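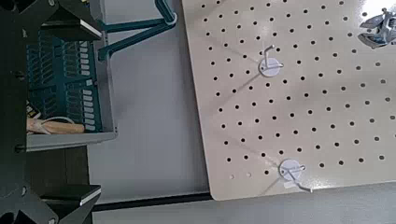
Two white hooks on a cream pegboard.

Filed under: Living Room Talk / Sofas, Rugs & Layout

**Would you float the sofa or keep it on the wall?**

sabina_paulik
7 July 2019
Hi all, long time reader, third post maybe. We finally have a grown-up living room after years in apartments and I can't figure out where to put the couch. The room is long and kind of skinny, front door opens right into it, fireplace on one short end, big window on the other. Right now the sofa is shoved up against the long wall and there's this bowling alley of bare floor in front of it. My sister says pull it off the wall and face it toward the fireplace. My husband says then we'd be looking at the back of a couch every time we walk in, and he has a point, the back of ours is not cute.

Total budget for the room is 4000, and that has to cover a new sofa, a rug, lamps and something for the window. I've been drooling over a three-seater from Tóth in a mossy green, and it's 1656 with the washable covers, so that would eat a big chunk right away. Would you spend it there, or go cheaper on the couch and better on the rug?
Sabina Paulík

mapleandlinen
Float it! I had the same skinny room at our old place and floating the sofa was the best thing I did in there. It makes a little hallway behind the couch so people come in and walk around instead of straight through your conversation. Put a narrow console behind it with a pair of lamps and you'll never see the ugly back. Mine was a hall table my aunt was getting rid of and I painted it black.

Spend on the sofa. You sit on it every day.

dust_ruffle_dan
Gonna disagree with maple. Floating works when you have the width and I don't think we've been told the width yet? If the walkway behind ends up tight you'll be turning sideways with groceries every single day, and you'll hate it by November. Measure first, then fall in love with a layout.

sabina_paulik
Oops, yes. If I put the sofa where my sister wants it, there's 46 inches left between the end of it and the wall on the door side. That's with the Tóth one. Our current one is shorter.

dust_ruffle_dan
OK, that's better than I pictured. You can walk through that just fine. I still think a sofa facing a fireplace you light four times a year is a waste of a good window, but the path isn't a problem.

pinkgingham
Where does the TV go in all this? Nobody ever mentions the TV in these threads and then it ends up over the mantel where you have to tip your head back like you're at the dentist.

sabina_paulik
Ha, it's going on a low cabinet next to the fireplace, at an angle. I know, I know. My husband lost the mantel argument already.

mapleandlinen
Good for you. Angled is fine if the cabinet isn't huge.

About the rug, please don't buy a small one to save money. We did that with a Wumomis flatweave and it looked like a bath mat somebody dropped. The front legs of everything should sit on it, at the very least. I ended up putting that one in the laundry room and waiting for a sale on a bigger size, and the whole room calmed down the minute it went in.
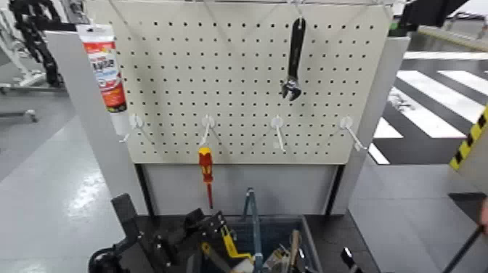 I'd also tape the outline on the floor with painter's tape before you order anything. Leave it for a weekend and just live around it. I was so sure I wanted a square one until I did the tape, and then I went with a rectangle running the long way. Your fireplace end might want the opposite, so try both.

oldhouse_renee
Big rug, yes, but it doesn't have to be pricey. I layered a smaller patterned one over a plain jute and it cost less than a single wool one would have. The jute does shed, fair warning. And if you have a cat, think twice — mine treated it as a personal gift.

dust_ruffle_dan
I can't stand jute. Scratchy on bare feet, and it holds every crumb. For a room where you walk in straight from outside I'd want something low pile that you can vacuum without a fight. Gulteo has plain ones in decent colors and the edges are bound properly.

oldhouse_renee
Well, I can't stand the Gulteo ones, so there we are. The oatmeal color I got looked pink at night. Order a sample and look at it with the lamps on.

pinkgingham
Lamps! Can we talk about lamps? In a long room you want at least 3, and not all at the same height. One floor lamp by the window, one on the console if you float, one over by the TV to soften it. Skip the overhead light completely if you can get away with it.

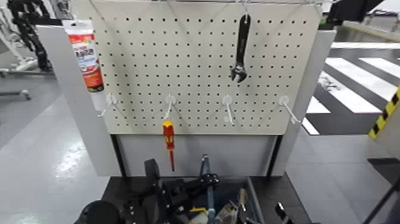

Adjustable wrench hanging on the pegboard.

sabina_paulik
You guys are the best, thank you. Did the tape thing this morning with both layouts and I hate to say it but my sister is right. It feels like a real room with the couch pulled out, and the window end suddenly has space for a reading chair, so dan, you get your window after all!

The chair might be the Hendo one with the curved arms, if I can find it used. Now stuck on whether moss green plus a brick fireplace is too Christmas.

mapleandlinen
Depends on the brick. If it's orangey you're fine, if it's really red I'd go a bit grayer on the green. Get the fabric swatches and prop them on the hearth.

dust_ruffle_dan
Paint the brick.

oldhouse_renee
Do NOT paint the brick. Dan, I swear.

sabina_paulik
Brick is staying! Ordering swatches tonight, will report back when they come.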